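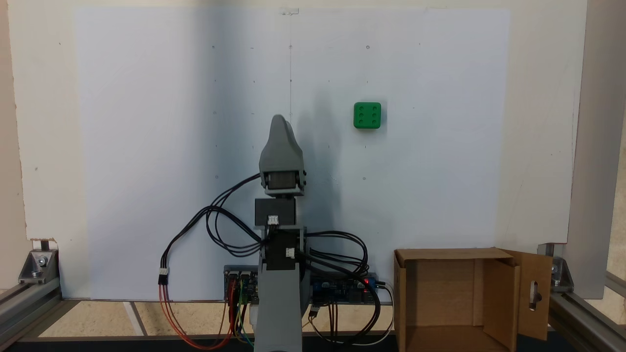 About Drurnomar

We test mattresses in Baltthorpe, and we doubt most of what's printed on the label. "Cooling" foam? Maybe. "Orthopedic" can mean very little, so we ask makers what they mean by it. Few write back.

Since we opened we've slept on 132 mattresses, the cheapest of them $115. It beat one that cost 4,000. We don't take free samples, and we don't run "best of" lists every month — how often does a bed change?
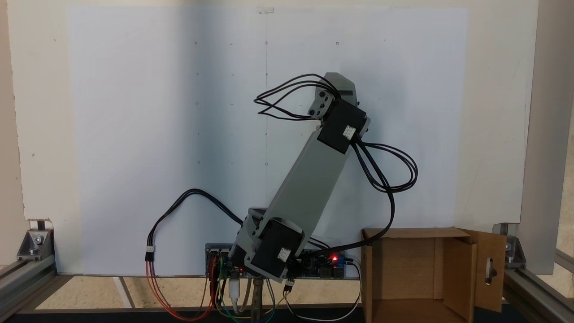
Where to find us

Upstairs at 460 Killwood, open from 10 a.m. Bring your receipt and your complaints. Reviews that have aged badly stay up, with a note on top.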